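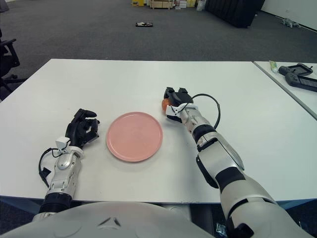 Kinby University opens applications for new student athlete awards

May 2020

Kinby University has opened applications for the Pringle Awards, a new programme of support for students who compete for the university while studying for a degree. The awards replace the old sports bursary and will be open to students on any course, including part-time students and those on placement.

Awards will be made in nine sports: athletics, badminton, basketball, cricket, hockey, netball, rowing, rugby union and swimming. Students in other sports can still apply to the travel fund run by the Students' Union, which is not affected by the change.

Each award lasts for two years. Holders will receive £100 a month during term, paid directly to them, along with free membership of the university gym and access to physiotherapy appointments at the Poterer Sports Centre. They can spend the money as they choose and will not have to send in receipts. Under the old bursary, students paid for kit, travel and entry fees themselves and claimed the cost back at the end of the year.

Effie Guthrie, Head of Performance Sport at Kinby University, said: "Students told us the old bursary was slow and that the forms were hard work. Some of them were waiting until the summer for money they had spent in the autumn. We have gone for a monthly payment so that they know what is coming in and can plan for it.

"We also wanted the award to run for longer. A student who gets injured in their first year should not lose their support while they are getting fit again."

Award holders who are injured or ill will keep their payments and their gym membership for the full length of the award, as long as they remain registered on their course. Students who take a break from their studies can ask for the award to be paused and picked up again when they return.

Study and training

Every award holder will have a named contact in their academic department. The contact will help with timetable clashes, coursework dates that fall during competitions, and requests to sit an exam at another time. Departments have agreed a single form for these requests, which will be used across the university from the start of the new academic year.

Holders will be expected to attend squad training, to be available for university fixtures, and to pass each year of their course. Those who fall behind with their studies will be offered a meeting with their contact and their coach before any decision is made about the award.

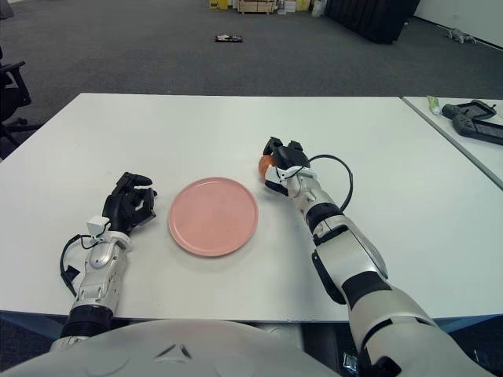 A pink plate on a white table, with a black robotic hand beside it.

Training diaries will be kept online using Jatix, the system already used by the rowing and swimming squads. Students will be able to log sessions, book physiotherapy and see their fixtures in the same place. Coaches will see the training log but will not have access to medical notes.

Guthrie added: "The rowers have been using the diary for a while and they were the ones who asked for it to go wider. It saves a lot of emails. I would sooner our coaches were out on the water or in the sports hall than chasing people for dates."

How to apply

Current students and applicants holding an offer from Kinby University can apply. The form asks for a short record of competition, a reference from a coach or club, and 360 words on how the student plans to fit sport around their course. A national ranking is not required. Applications from students returning to sport after a gap are welcome.

With sport suspended, applicants will not be marked down for having no results this season. Results from earlier seasons can be used in their place. Interviews will be held by telephone or video call, and there will be no trials before the autumn. Any trials held then will depend on the guidance in place at the time.

The first payments will be made in November and backdated to the start of term. Students who currently hold a sports bursary will be moved to the new award automatically if they have a year or more left on their course. Those in their final year will stay on the existing terms.

Notes to editors

The Pringle Awards are open to undergraduate and postgraduate students.

The Poterer Sports Centre is on the main Kinby campus. The building is closed at present and enquiries are being answered by email.

Effie Guthrie is available for interview by telephone. Requests should be sent to the Kinby University press office.

Ends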